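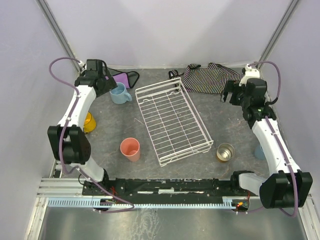 Stekeo wire dish rack, the white one. Four months in. Short version – good rack, annoying feet, buy it if you mostly wash cups.

Longer version, typed in my lunch break so forgive the state of it.

Background first. No dishwasher. Small flat, small sink, small bit of worktop to the left of the sink and that's your lot. Before this I had a Prarnaleo plastic one with the sloping tray, which went yellow and then slimy and then I couldn't look at it any more. Binned it in August. Used a folded tea towel for a week, which was fine until I cooked for people.

So. Wanted a plain wire basket, nothing with a knife block stuck on the side, nothing on two levels. You'd be amazed how hard that is to find. Everything has a cutlery tower now. The Stekeo is just a rectangle of white wire with sides. Done.

Size. Mine takes a day's worth of cups and bowls for two people plus whatever pan got used. Dinner plates, hmm. They stand up if you lean them along the short end but they slide when you take the first one out. There are no proper plate slots, it's all one grid. If you eat off big plates every night get something else. We eat out of bowls mostly so I don't care.

Cups are where it's good. The grid is close enough that a small cup doesn't tip or poke a leg through. My old one had wide slots and espresso cups used to fall over sideways and fill up with drips off everything else. Doesn't happen with this. Plastic picnic cups, mugs, the little steel ones we use for water, all sit flat upside down and all dry overnight. Steel ones come out with water marks but that's our water, hard as anything here, wipe them with a cloth if it bothers you.

Mugs with handles, put the handles facing out to the long side. Took me weeks to work that out. You get one more in per row.

Cutlery. Nowhere to put it. I stand a plastic cup in one corner and shove the forks in that. Works. Tip the water out of the cup every day or it gets grim at the bottom, ask me how I know.

The coating. This is what everyone asks about with white wire and fair enough. Four months, washed it properly maybe once a week with washing up liquid and an old toothbrush. No rust on the top rails. No rust on the base either, except one spot at a join underneath, size of a pinhead, orange. It was there by the second month and it hasn't grown. I've dabbed a bit of nail varnish on it. If you put cast iron in there and bang it about I'd expect chips. I don't put cast iron in there.

Shows the dirt less than I feared. Tea drips show. Everything else seems to vanish until you look at it in daylight.

Feet. Right. The feet are little clear caps pushed on to the wire ends and they come off. One went down the plughole in the first fortnight. Emailed the shop, they sent a bag of spares, no fuss, took until the Monday after. But you shouldn't need a bag of spares. Without the caps the bare wire scratches, and I have a faint grey line on the worktop to prove it. Glue them on the day it arrives. Any kitchen-safe glue, let it set overnight, carry on with your life.

No drip tray in the box either. Listing does say so, in small letters. I was using a baking tray under it which looked awful, then a Sowah drying mat, the thick striped one, and that's been fine. Mat goes through the wash at 30 and comes out the same shape it went in, I've had others that curl up like a crisp. Only moan is it takes ages to dry once it's properly soaked so you really want two. The mat is a bit longer than the rack which is handy, glasses go on the spare end.

I did try the Flemex folding rack before settling on this, borrowed one for a weekend. Folds flat, lovely idea, pinched my finger twice and one side sagged with a pan on it. If you need to put the rack away after every wash then maybe. I never put the rack away. Who does.

Price. I paid 26 for it, on offer I think, and the mat was 9 on top. You can get a wire rack for a lot less from the market and it'll probably do you a year. This one feels a touch heavier and the welds are neater, you can run a sponge along without it snagging. Worth the extra to me. Wouldn't pay much more then that.

Other uses, in case it sways you. It's a basket, basically. Ours has gone on a picnic with the coloured cups in it and the lid of a cake tin on top. It has also been a fruit washer, a place for wet gloves, and last week a cooling rack for flapjacks, which left crumbs in every corner and I won't do it again.

Also it's quiet?? Odd thing to say about a rack. The coating takes the clang off. The bare chrome one at my mum's sounds like a drum kit.

Good things
Plain, easy to clean
Small cups don't tip
Coating has held up bar one tiny spot
Light enough to lift with everything in it

Less good
Feet fall off
No tray
Not for big plates
No cutlery bit, if you want one

Noticed the page for it has over 3,000 reviews and half the one stars are people who thought a tray was included. Read the listing. The other half are feet.

Four out of five. Would be four and a half if they'd glue the blody feet on at the factory. Will update if the rust spot spreads or if I lose another cap, got five spares left in the drawer.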